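Pegboard, Baskets and Blocks: Setting Up a Toy Corner That Cleans Up Fast

Final project report, Home and Interior Studies
Zoila Taipe and Sheyla Cusi
5/18/24

Why we picked this

We both babysit, and we both know what a floor looks like at the end of an afternoon. Sheyla's two little cousins, the Huamán kids, can empty a toy chest in less time than it takes to boil water! Putting everything back is another story. So when the class was asked to choose a storage problem in a small space, we didn't have to talk it over for long. We wanted to know whether the walls of a play corner could do some of the work that a toy chest usually does, and whether little kids would use them.

Our question was: does cleanup go faster with hooks and baskets on the wall, with bins on the floor, or with one big chest?

Planning the corner

We started in April in room 301 at the Turnarstead Community House, which let us use the back end of the room after school. Zoila drew the plan on graph paper first. She had the hooks much too high in the first drawing (we measured against Sheyla's shoulder, and Sheyla is tall), so the second drawing was done with one of the cousins standing against the wall and a pencil mark at the top of his reach. That was a really useful ten minutes and we wish we had started there.

Perforated panels were the obvious choice for us. You can move a hook without making a new hole, and we moved ours a lot. Plain white was what we expected to end up with, but Sheyla is a huge fan of plaid and was ready to argue for it all day. Zoila worried that a loud pattern would make it hard to spot things. We come back to that further down, because she was partly right.

For the toys we wanted a mix: something soft, something that stacks, and something with a lid. Blocks were a must. Zoila still has hers from when she was small and she was very happy to have an excuse to get them out again. 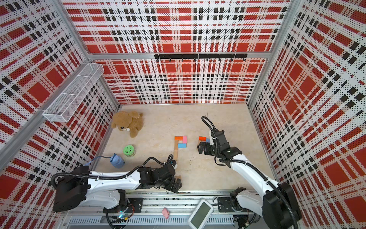 We made one rule before testing, which was that no toy would have a label. The cousins can't read yet, and we wanted to see where they would put things with no help from us. We only told them which kind of storage was open that day, and then we sat back and kept time on Zoila's phone.

Each kind of storage got 3 tries, so we had 9 cleanups in all. Every try used the same toys, spread out by us before the kids came in. A cleanup was over when nothing was left on the floor that wasn't in a bin, a basket or the chest.

What happened

The big chest won on speed, and by a lot. Our best time with it was 70 seconds. We were a little crushed, to be honest about our feelings, because we had put so much love into the wall! But then we looked at what happened the next time the kids wanted to play. With the chest, they tipped the whole thing over to find one block. With the baskets they reached in and took what they wanted, and the rest stayed put. Our teacher had told us to watch the start of play as well as the end, and we're so glad she did.

Hooks were the weak spot. Soft toys need a loop to hang from, and most soft toys don't have one. Sheyla sewed ribbon loops on a few of her own at home, and those worked, but sewing a loop on everything is a lot to ask of a tired parent. A drawstring bag on a hook was much better. The kids loved the bags. They treated each one like a present and kept opening them to check what was inside, which slowed the cleanup down and was very funny to watch.

Blocks did best in a shallow bin. We tried a basket first, and the smaller pieces were a pain to fish out again.

About the plaid: the kids thought it was great and so did we. Zoila noticed that bright things were harder to pick out when they sat up against a busy wall, especially red ones. Our fix would be a pattern on the walls and a plain, pale floor, so that whatever is left lying there stands out.

What we would change

We would test with more kids, and with kids who don't know us. The cousins wanted to impress Sheyla and it showed. We would also use bags from the start and save the hooks for them - plus dress-up clothes, which we never tried and which seem perfect for it.

Zoila wants to try a lower row of baskets next, right at knee height, and Sheyla wants to test whether a cleanup song makes any difference. Both drawings and our full list of times are in the folder we handed in with this report.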